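Caring for a Leather Basketball: Workshop Tips
Updated September 2021

A full-grain leather game ball needs a break-in period, a stable storage place and regular pressure checks. Composite balls are more forgiving, but the storage notes apply to both.

Storage

Keep the ball indoors at room temperature. A car trunk or an unheated garage is unsuitable from October on, as pressure drops with temperature and the leather stiffens. Plastic sacks hold moisture against the panels. Paper or a mesh bag lets it out. Leave the mouth of the bag open for the first night after a game.

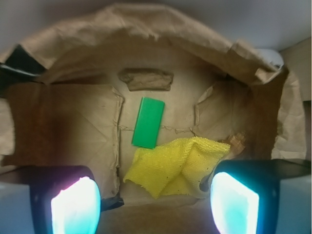 A reader in Ospina writes that paper alone did not keep mildew off a ball used twice a week in a humid gym, and that wiping it down with a dry cotton cloth before bagging made the difference. The same reader would skip silica packets, which left the leather slick by midseason.

Wiping down first is sound practice. On silica, one small packet is acceptable for a composite ball. Omit it for leather.

Cleaning

1. Brush dust out of the seams with a soft nylon brush.
2. Wipe the panels with a cloth dampened in plain water. Wring it out until it no longer drips.
3. Dry with a second cloth, then air dry away from heaters.

Do not use dish soap or saddle soap on game leather. Both change the grip. The Jistum ball cleaner is mild enough for composite covers; test it on one panel.

Pressure

Inflate to the figure printed near the valve. Moisten the needle with glycerin before inserting it, and push it in straight. A gauge is more reliable than a bounce test. The Skilell hand gauge reads low when its seal is worn, so replace the seal after 300 uses.
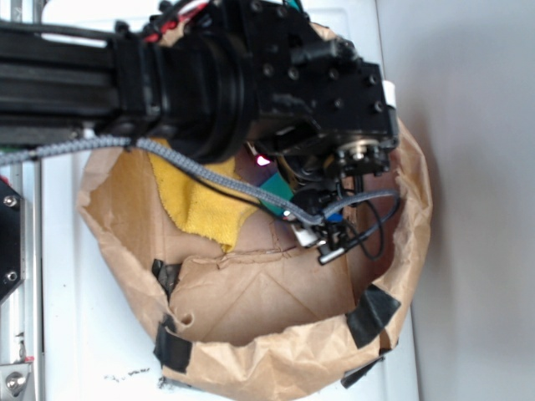
If the ball loses pressure overnight, put a drop of water on the valve and watch for bubbles. A slow leak there can often be cured with one more drop of glycerin. A leak through a seam means the bladder has failed, and repair is rarely worth the cost.

Break-in

Plan on over 13 hours of indoor play before a leather ball is used in a game. Dribbling and passing wear the surface evenly. Never break it in on asphalt. The Wutovell league rotates 3 balls through practice so that one is always ready.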